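## 1. Purpose

The project looked at how a shared coffee corner should be arranged so that spilled water and coffee stay on surfaces that can be wiped down. The corner is used by two study groups and had no fixed layout at the start of August. The machine moved whenever an outlet was needed for something else, and the wood finish had begun to show pale rings.

The work covered the table surface, the position of the machine, and the cleaning routine. Coffee quality and machine settings were left out.

## 2. Surface finish

Two finishes were compared on offcuts: Lotavden hard oil and Multo water-based varnish. Each offcut received two coats and was left to cure for the same period. Drops of brewed coffee were then placed on the surface and wiped off after 19 minutes, and again on a fresh spot after 80 minutes.

| Finish | 19 min | 80 min |
|---|---|---|
| Lotavden oil | no mark | faint ring |
| Multo varnish | no mark | no mark |
| Untreated | dark ring | dark ring |

The varnish held up better, but a scratch in it cannot be spot-repaired. The oiled sample was sanded and re-oiled in one afternoon and the ring was gone. Stojan Vukčević, who supervised the project, asked for a finish that students could repair without stripping the whole top, so the oil was chosen.

Grain direction had a small effect. On the oiled sample, thin spills ran farther along the grain than across it. No number is given for this because the offcuts were too short to measure it properly.

## 3. Spill log

A log sheet was kept next to the machine. Users marked each drink and ticked a box if any liquid reached the table. The sheet recorded 256 drinks, and 179 of these had no tick. The remaining 77 were sorted by cause where a cause was written down:

- tray overfull or removed while full
- cup moved before the last drips had fallen
- water tank filled in place

The first cause was the most common. Several users wrote that they did not check the tray until it was already too full to carry level. The log depends on people filling it in, and entries from the evening group are thin, so the true number of spills is probably higher.

## 4. Layout

Three positions were drawn on paper and two were tried. In the first, the machine stood at the center of the table, which left too little room for cups on either side. In the second, it stood toward one end with the drip tray facing the open part of the table. A full tray could then be pulled straight out and set down on the wood before being carried to the sink – this shortened the lift but put the wettest part over the finish we wanted to protect.

A shelf by Jayasinghe was considered for the cups. It was too deep for the wall and was dropped.

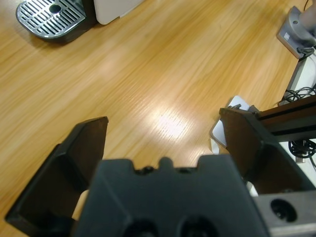
*Figure 1. Drip tray with slotted metal grate, next to the open wooden tabletop.*

The second position was kept. The open wood in front of the tray is reserved for setting things down and should not be used for storage.

## 5. Cleaning routine

1. Empty the tray at noon and at closing.
2. Rinse the grate and dry it before putting it back.
3. Wipe the table along the grain with a damp cloth, then a dry one.
4. Fill the tank at the sink.

Stelevari descaler is used once a month. The bottle stays under the sink, as drops of it left a dull spot on the oiled offcut.

## 6. Open points

The log should be repeated with the routine in place. The edge of the tabletop was not tested, and a second coat of oil there may be needed before winter.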